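Gripper stops closing partway on blankets, vendor says "recalibrate." Is that really it?

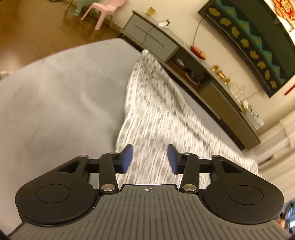 The trouble is with soft stuff on a bed. On hard objects I get no complaints at all. On a folded blanket the two fingers start to close, get partway, and then the width reading freezes while the fingers keep moving. After that the log shows the jaws open at a fixed number even when I have them squeezed shut in my hand. Power cycle and it behaves again for a while.

I've had 23 of these in 422 recordings. Every single one was bedding.

Imden support told me to recalibrate. I did, twice. They then told me to recalibrate with the fingers fully closed, and I had done that both times. I don't believe a calibration problem waits for a blanket to show up. Firmware is whatever it came with in January. Has anybody found a real cause?

Perla Ponce

2 answers

Braulio Montes
Same thing here last winter and I'd bet money it's mechanical. Don't trust the word "freezes" in your own question, by the way. You don't know yet whether the sensor stopped or the software quit listening to it. Those are two different repairs.

Do this before you touch calibration again:

Unplug it and work the jaws by hand, slowly, all the way both ways. Feel for a spot where one side lags. Look at the pivots for lint or thread. Mine had a wad of fleece packed in behind a linkage where I couldn't see it without a flashlight.

Then plug in and watch the raw sensor value, skipping the width in millimeters. The width is computed and will happily repeat the last good number forever. If raw keeps changing while width sits still, it's software and you can send that straight to Imden. If raw goes flat too, wiggle the cable where it enters the housing.

Also, throw out the 23. And I'd look hard at the other 399, because a short freeze that clears up by itself won't look like a fault in a list. Search for any stretch where the width is exactly the same for 1,000 samples or so in the middle of a grasp. A real hand never holds that steady.

If you're replaying any of this on a powered arm, stop until it's sorted. A bad "open" reading means the arm thinks it let go.

Comment from Perla Ponce: Raw goes flat too. Found some thread at one pivot and pulled it, still happens. Haven't opened the housing, warranty.

Comment from Braulio Montes: Then cable or sensor. Make them replace it. Wouldn't count the thread as a fix even if it had gone quiet for a day.

Cirilo Barrera
update the firmware, fixed mine. blankets are just hard for these

Comment from Urmas Eglītis: Fixed how? Which version, and how many runs since? I updated too and got a week of nothing, then it came back on a comforter.

Comment from Cirilo Barrera: dont remember the version. havent used it much since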